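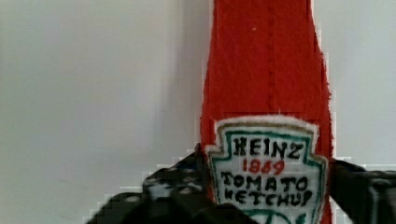

Zestcombe, 12/03/2026

Hi all,

Replying to Wendy F. below, and sorry it took me a while – I wanted to get the ketchup properly looked at before I opened my big mouth on the list again.

Wendy Fairclough wrote:
> Has anyone made a play food label where the lettering is
> stitched straight onto the patch? Mine keeps puckering
> around the small letters. Also, felt or fleece for the
> bottle itself? Darren says fleece, Malcolm says felt, and
> they are both very sure of themselves.
>
> Wendy F.

So, lettering first! I'd keep it on a separate white patch and sew the patch on last, like the one on the plush Heinz bottle. That label has a lot going on for its size: HEINZ in black capitals, 1869 under it in red, then TOMATO and KETCHUP on two lines, all inside a border in tan and dark green. The letters aren't perfectly even and I wouldn't want them to be (mine never are, and I've been at this for 14 years). If you unpick every wobbly T you'll never finish the thing.

For the puckering, try a tear-away stabilizer behind the patch and a looser hand on the short lines. I use two strands for the big word and one for anything smaller. Amedeo Mazza swears by hooping the whole piece and cutting the keystone shape out afterward, and his corners do come out cleaner than mine, so maybe listen to him.

As for felt or fleece, I'm staying out of it! Either one will go fuzzy at the edges once it's been squeezed a few hundred times. What I do care about is the color. Get the brightest red you can find. I bought a darker one from Clegg last November and my bottle looked like barbecue sauce.
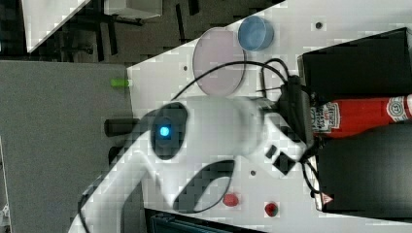
The other thing I'd say is check how it looks lying down, because that's how play food spends most of its life. A label that's nice and straight when the bottle is standing up can still end up half underneath when it rolls over, so I go a bit bigger than I think I need. And don't skimp on stuffing at the shoulders or they'll cave in. I push mine in with a chopstick, small bits at a time.

Darren Ellwood, if you're reading, I still have your 8 inch hoop and I will bring it back, promise. And does anybody want a share of a cone of tan thread? It's far more than I'll ever get through, and I only need enough for three more labels (mustard next – wish me luck with the yellow).

Wendy R.

--
Wendy Rowbotham
Skivby Soft Toy list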